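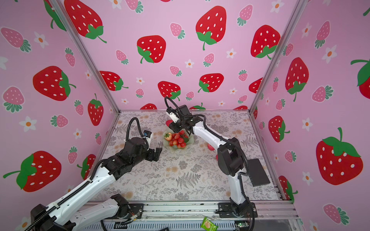

Ekrem Çetinkaya has been thinking about wallpaper for most of his working life, first hanging it for other people and now drawing and printing it himself, and he talks about it the way some people talk about football. We had barely sat down before he was telling me about his father's paste brushes, the smell of a cold stairwell in August, and why he thinks we all lost our nerve somewhere in the years of plain magnolia. What he likes now is pattern next to pattern. He is especially fond of a strawberry paper on a light pink ground, with big red fruits, smaller pink ones between them and little white flowers with orange centres, and he likes it best beside a cloth that has no strawberries on it at all, such as a pale gray one with ferns, leafy sprigs and small flowers in tan and peach.

"People come in and say, won't they fight?" he told me, laughing. "And I say, well, let them talk to each other first! The cloth is quiet. The paper is loud. You need one of each at the table, same as with a family."

His shop, Koma, is a narrow place with a long counter and a kettle that is never off for long. He took it over from a curtain maker and kept her cutting bench, which he would not sell me even in jest (I did ask). The sample books live under it, and the best worn of them is Tratar, his kitchen range, which fell open as soon as he lifted it out.

I asked him whether fruit was not a little sweet for a grown-up's wall. He took the question very seriously and poured us both more tea before he answered.

"It depends on the size," he said. "A tiny strawberry, all the same, all in rows, that's a sweet wrapper. But make some of them large, and put them at different heights, and leave the small ones to wander about in the gaps — then it's more like a garden. You don't get tired of a garden."

The leaves matter to him as well. On the small pink strawberries they are a teal green, and he is full of praise for that choice, which he says cools the whole wall down. He is just as pleased by a stem that curls outward from the fruit, and he drew one for me on the back of a delivery note to show how it leads your eye along to the next thing.

We got on to the practical side, as you always do with a man who has spent years up a ladder. Corners are where he sees most people come unstuck. "They start in the corner and trust it," he said. "Never trust a corner! Drop a plumb line, start from that, and let the corner be as crooked as it likes." He also wants you to look hard at the bottom edge before you cut anything. If a row of strawberries is going to be sliced through the middle just above a table or a worktop, you may mind that very much or you may find it charming, but you ought to know which before the paste is mixed.

He is less strict about cloths. His own kitchen table has had the same one for years, a leafy print from an old range called Saraç, and it has been washed so often that he can no longer say what colour it started out. He bought it in a clearance for 99 lira and still brings up the price with some pride. His wife would like a new one. He has promised to think about it.

The next project is Matier, a set of papers he hopes to show on 29th March, with plums in it, and quinces, and a fern he has redrawn more times than he cares to remember. I was shown one sheet and asked not to describe it, so I won't, except to say that it is not magnolia.

Before I left he walked me to the door with a rolled offcut under his arm, which he insisted I take for lining a drawer. "Start with a drawer," he said. "Then see how you feel about the hall."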